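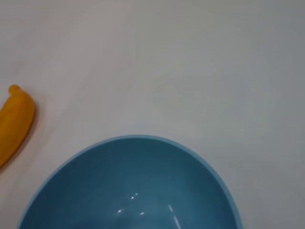

Does a bench-top arm take work away from the people on a packing line?

It takes over some of the repeated lifting and placing, and it adds setup, checking and clearing work that somebody on the line has to do.

Review: Pekia bench arm with Sestent teaching software
January 11, 2020

The unit under review is the Pekia arm with two-finger gripper and wrist camera, run with the Sestent teaching software and installed by Tzavaras. It is in use at Zeltitz, a mail-order packer of kitchen goods and play food sets. The arm stands at the end of the set-packing line, where single items are placed into bowls and trays before wrapping. I work on that line as shift lead. The arm was paid for out of the normal equipment budget and no discount was given for this review.

Installation

Mounting and wiring took two shifts. The base bolts to the bench and the controller goes underneath. The controller fan is loud enough that we moved it to the far leg of the bench, and the supplied cable just reaches. The printed manual covers the electrical side properly and says almost nothing about where the people should stand. We marked our own line on the floor.

Calibration is done from the wrist camera. The software wants a plain, light work surface and even lighting. It flagged our overhead fixtures twice for reflections on glossy items, and both times the fix was to lower the exposure setting, found three menus down.

Teaching a task

A task is taught by guiding the arm through the motion by hand and saving it. A simple one, such as placing a toy banana in a blue bowl, is a reasonable first exercise for a new operator. The object is bright, the target is large, and a poor approach angle is easy to recognize on the monitor. Smaller play food pieces need more saved motions, and clear packaging needed so many that we gave up and left it to hand packing.

The software accepts up to 100 saved motions per task. We have not reached the limit on any item, but the list is sorted by time saved and cannot be renamed in bulk. After a week it is hard to tell which ones to delete.
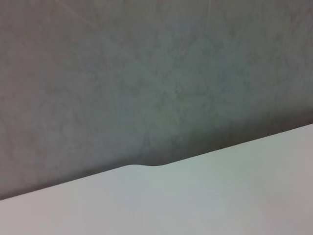
Deleting matters more than the manual suggests. A few bad motions left in the list will make the arm hesitate above the item, and the cycle time suffers. We now clear the list at the end of every teaching session, before anyone logs out.

Throughput

In the first full week the arm placed 442 items per shift. It now places 600, all of it on three item types. A practiced packer is faster on any one of them for the first hour and slower by the end of the shift. The arm does not slow down, but it does stop. Most stops are missed grips, which clear with one button. The others need the gripper opened by hand and the item taken out.

What changed for the crew

The line had four packers and still has four. One of them now tends the arm, and we rotate that position every two hours. The tending job is lighter on the shoulders and harder on attention. Two packers asked to do it less often, on the grounds that watching a machine is more tiring than packing. I think they have a point, and the rotation was shortened for that reason.

Written work increased. Every stop has to be logged, and the log screen asks for six fields where two would do. Pay grades were not adjusted for the teaching work at first. They were adjusted later, after the crew raised it, and any shop buying one of these should settle that before the arm is switched on.

Pace was the other issue. The Sestent screen shows a live count, and in the first days people packed against it. We turned the count off on the line-side monitor – the setting is under Display – and kept it on the office machine.

Maintenance

Finger pads are rated for 2000 grips by Pekia. Ours were replaced on schedule. The swap takes a small hex key and a few minutes. The camera cover needs wiping daily on a dusty line.

Good: steady pace, quick pad change, hand guiding that new operators can learn in a morning.

Bad: poor list management, long log form, fan noise, weak manual on floor layout.

Tzavaras answered support calls the same day, except for one about the exposure setting, which is still open.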